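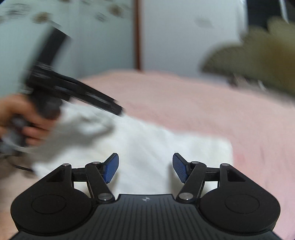 Virken bed sheet, pink
Flat sheet for single and double beds

The Virken is our everyday flat sheet, made by Gulik in plain cotton. It is woven rather thick, so it stays in its place when you turn in the night, and it becomes softer after the first few washes. We sell it in pink, grey and white. The pink is the one which most customers order again.

Please wash the sheet before the first use, separately from white things. A pink sheet can give a little colour in the first wash, and a white pillowcase or cloth in the same drum will take it. After this you may wash it at 40 degrees with other coloured bedding. Do not use bleach. If you iron, do it while the cotton is still slightly damp.

The sheet has a hem of 4 cm at the top and a narrow hem on the other three sides. It has no elastic. For a mattress deeper than 20 cm we advise to take the double size also for a single bed, so that enough cloth remains to tuck under.

Orders leave our store in August with some delay, as the weaving mill is closed for holidays. In the other months we send within two working days.

Comments

Chunhua Jiang
I have the pink one on the guest bed. Good sheet, but the colour came out in the wash the first time, so do read the washing advice. Second wash was fine.

Rania El Khatib
Is the double long enough for a tall person? My old one always comes loose at the feet.

Gulik shop
Dear Rania, the single and the double have the same length. Please write to us with the length of your mattress and we will check it for you.

Related items
Zaki pillowcase, white
Urkik cotton blanket
Virken bed sheet, grey
Virken bed sheet, white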